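Home Browse Ask Tags Members Log in

We use cookies to keep you signed in and to remember which notices you have already closed. OK / Settings

Can a robot arm clear and wipe a kitchen table yet, or am I dreaming?

posted in Home Automation, 1361 views

I own a robot vacuum, a robot mower, and a thermostat that has opinions. None of them will touch the table. Every evening there is the same mess on it: plates, crumbs, a dish towel, mail, whatever my kids were building. I would like a machine to pick up the things that aren't table and then wipe the part that is.

Before you say "wait a few years," I was told to wait a few years in 2016, by a magazine.

What set me off is that a shop near me in Drummond has started selling a tabletop arm called the Wiltska, and the man at the counter said it could "handle light household tasks." I asked which ones. He said it was very good at blocks. I don't have a block problem.

So my real questions are whether anybody has one of these doing a daily chore, start to finish, without a person standing next to it, and whether I'd be better off with something used from a factory. Budget is flexible but my wife's patience isn't. The table is plain pale wood with a satin finish, if that matters, and it gets the evening sun.

lekomwood_dad

----

gripper_and_moan

It matters more than you'd think, and I'll get to the table in a minute.

I've run an arm at home for 2 years. Mine isn't the Wiltska, it's an older one with a Condska gripper on the end, two fingers and a little camera looking out between them. It has exactly one job it does well, which is moving empty yogurt cups from the counter into a bin. It does this slowly and with great dignity. I timed a full evening's clear-up last April and it took 54 minutes for something my daughter does in four, counting her complaints.

The arm itself is rarely the trouble. The motors are fine, the fingers are strong enough, and it will go to the same spot all day long. What it's bad at is knowing what is in front of it. Rigid things with a clear outline are easy. Soft things, shiny things and things the same color as the table are where your evening goes.

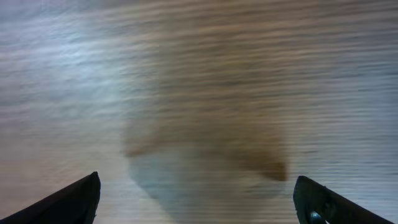 What the gripper has to work with, on a bad frame. Fingers open, something tan and pale on the wood between them.

Now put yourself in its place. The fingers are sharp as anything, because they ride along with the camera, and everything past them is streaks. You have a tan lump with a grayish-blue part under it, on light wood that has gone to stripes, plus a big patch of glare off to the left. Where would you close the fingers? I know what I'd do, I'd wait for a better look. Good software does that too. Mine used to grab at the last thing it believed in and bring me back a handful of air.

Things that helped, in the order I should have tried them:

Slow the last few inches of every reach. Painful to watch, but a blurry view is worth nothing to it.

Do something about your light. Satin finish plus evening sun is about the worst pairing you could have picked. Pull the blinds, or put a dark plain mat down and only ask it to clear the mat. I use the mat.

Have it stop and look before it grips, then look again after, to see whether it's holding anything.

Keep the dish towel off its list entirely. Cloth has no right side and no edges you can count on.

Wiping is another matter. Dragging a sponge back and forth over bare wood is easy, any of these arms can do it. Knowing that it got the jam is the hard part. Mine wiped jam over a very large area once, evenly, like a professional.

So no, I don't know anyone with one doing the whole table alone. If you like tinkering, get one. If you like a clean table, get a tray.

----

Tom-of-all-trades

just buy the dishwasher with the third rack

----

nightshift_palletizer

I work with the factory kind, so I'll take the second half. Please don't put a used industrial arm in your kitchen. They are cheap for a reason: they weigh more than your fridge, many of them want power you don't have at the house, and they're built to run with people kept out of reach. Ours lives behind a fence and it has no idea what a child is.

Also, it only looks clever because we do its housekeeping for it. Every part shows up the same way around, in the same place, under lights we bolted to the ceiling. Tip a box over and the line stops and one of us walks in and picks it up by hand. We have a guy on every shift who is basically there to be the arm for the arm.

The previous poster is right about glare, too. We lost 2 days to a skylight once. The fix was cardboard. It's still up there.

If the shop will let you return the Wiltska, take one home and try it on your own table at your own dinnertime, with your own crumbs. Don't judge it on blocks.

----

lekomwood_dad

Thanks all. Blinds are pulled, tray is ordered, and I'm asking the shop about returns this week. The dishwasher comment has been shown to my wife and is now under discussion.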